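Pisari break room dataset - README

Last updated September 19, 2025. Maintained by Faizal Sumampouw.

Background

Pisari recordings come from a two-arm table station set up to learn one small job from the staff kitchen at Maston: moving used mugs onto a tray. Before the trial, whoever closed the late shift did it by hand.
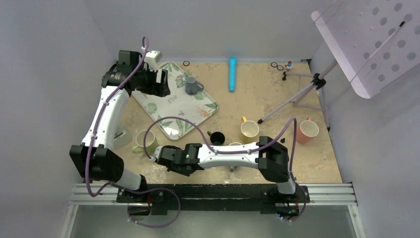
The release has 247 episodes, each recorded by an operator guiding the arms. Around 50 were done by kitchen staff after a short training session. Their episodes carry the tag "staff" in the index file.

What changed for staff

The closing task was not removed from anyone's contract. Six people on the late shift now take turns as operator, with paid time for it. Two asked to go back to regular kitchen work and did. Hand washing and putting away are still done by people - the station only covers the tray step.

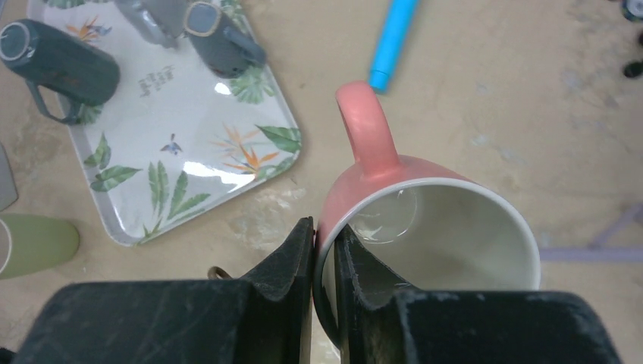 Each episode folder holds video, joint positions and a short text note. Notes were typed by the operator and have not been corrected. Operator names were replaced with codes before release.

Known gaps

Glassware and cutlery are not covered. Break times and shift lengths are not in the data, so please don't use it to estimate labor savings.

Requests to remove an episode go to Faizal.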